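Arm stops with a force fault every time it goes for something near the bin wall

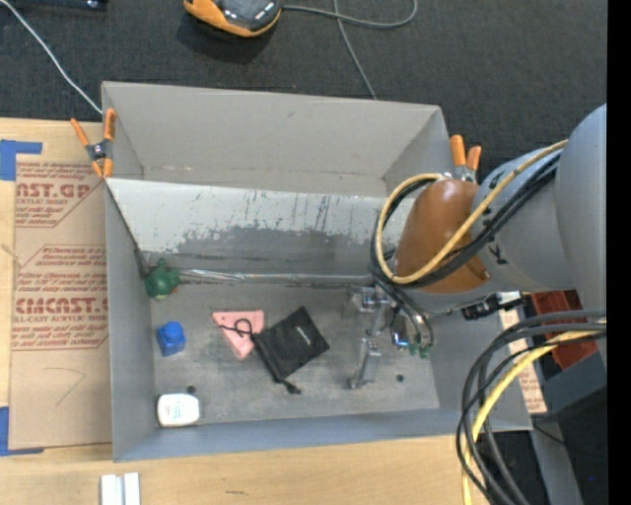

The bin, with the pouch and the pink triangle in the middle of the floor.

Posted by Lungile Ngubane, Jan 17, 2022

I look after a picking cell that has developed opinions. Anything out in the middle of the bin, fine. Anything close to a wall (the blue block is the current favourite) and the arm goes down, touches something, throws a force fault and sulks until I clear it by hand. The log says code 205, which the Jalix manual explains as "unexpected contact". Thank you, Jalix.

I've redone the camera calibration twice and slowed the approach to a crawl, so now it faults at a crawl. The bin is clamped at the sides and doesn't budge when I lean on it. What would you look at next?

Styliani Kourkoulas

Have you tried turning it off and on again? Worked on our Sodier, though ours was a different fault. And a conveyor.

Takeshi Oda

I'd leave the calibration alone for now. Your planner probably thinks the walls go straight up. The back one in your photo leans inward below its top edge, so a path that clears the rim can still meet the wall lower down. Measure the inside of the bin at floor level and at the top, put both into the collision model, then add a margin for the finger.

Second thing, look at your cables. That's a heavy bunch hanging off the arm, and if it pulls tight when you reach to the far side, the force sensor will feel it and blame the bin. Run the same move with the bin taken out. If you still get 205, it's the cables. Ours at Pritham did this from April onwards and we replaced a perfectly good sensor before anyone looked up.

And please don't raise the force limit to make the message go away. Someone here will suggest it. Keep your hands out while you're testing, too, and press the stop before you reach in to clear a fault.

Aurelio Serrano

Just raise the force limit.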